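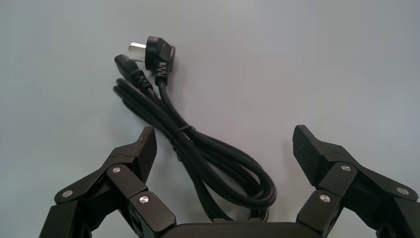

Power cord, black, molded plug.

Jeptoo Rashidi, Skonarico Consumer Information Service

The Service has finished its review of printed instructions supplied with small household goods. The main points are set out in this thread. The full text will be posted to our website in March.

Staff read the paper inserts from some 2000 items bought at retail or handed in at our front desk. Kitchen appliances made up the largest group, followed by lamps, chargers and children's goods.

The review did not test whether any item was safe to use. It looked at whether a buyer could find the safety information, read it, and keep it.

Type size was the most frequent complaint. Many inserts used print so small that our older readers gave up before reaching the cleaning instructions. The Zacharopoulos reading panel asked for larger type in every session it held.
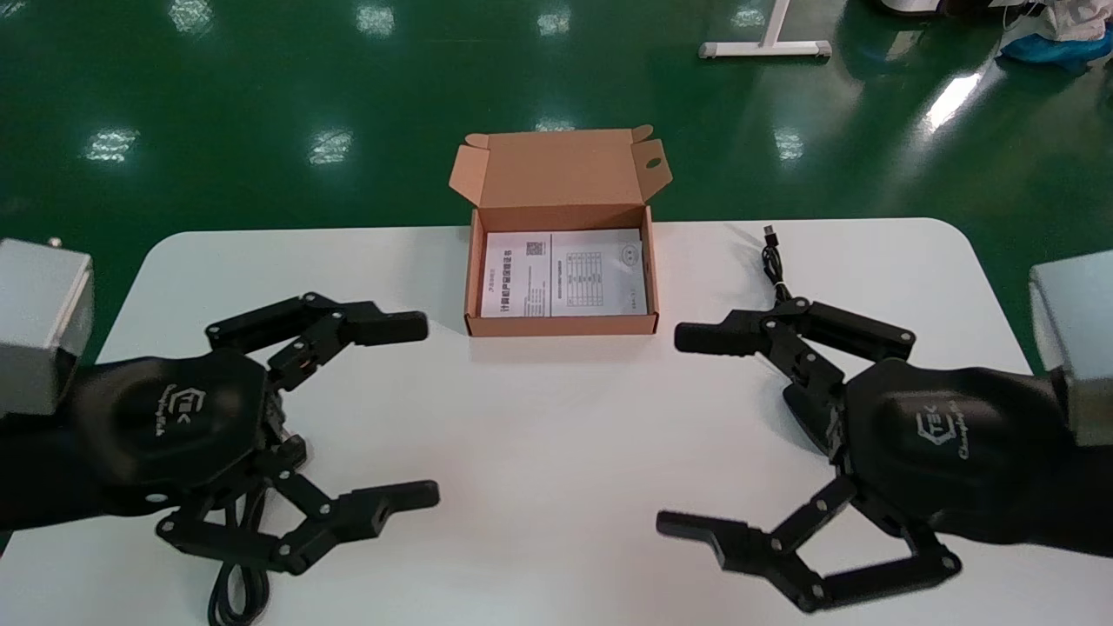 Jeptoo Rashidi

Order of contents also matters. Warnings were often placed after the warranty terms, on the back of the last page. The Service recommends that warnings come first, followed by setup, daily use, cleaning and disposal.

Symbols were understood less well than we had expected. Panel members recognized the trash bin with a line through it but disagreed on what they were supposed to do about it. A short sentence next to the symbol settled the matter.

Several sellers now print only a web address. This is acceptable as an addition to the paper insert. It is a poor replacement for households without a home connection, and web pages get moved. We found addresses that led to a different product altogether.

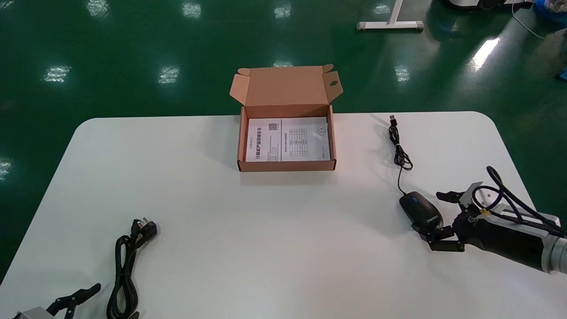 Language access was the subject of the longest chapter. A seller should know which languages its customers read and supply the insert in each of them. Where that is not possible, a one-page summary of the warnings should be added before the item is sold. An insert like the folded white one in the open box, with its columns of Chinese characters and a printed grid, serves a reader of Chinese and leaves other buyers to look elsewhere. Our counter staff can arrange a spoken summary in 12 languages by appointment.

Retailers asked who should pay for translation. The Service takes no position on contracts between sellers and suppliers. The Droller template, a single sheet with blank fields for the warnings, may be copied free of charge by any shop.

Written comments on the draft recommendations are open for 30 days after the full text is posted. Please name the chapter you are writing about. Comments sent as replies to this thread cannot be entered in the record.

Paper copies may be requested at the Getus Street counter, which stays open until 7 p.m. on Thursday. Large-print copies are available on request.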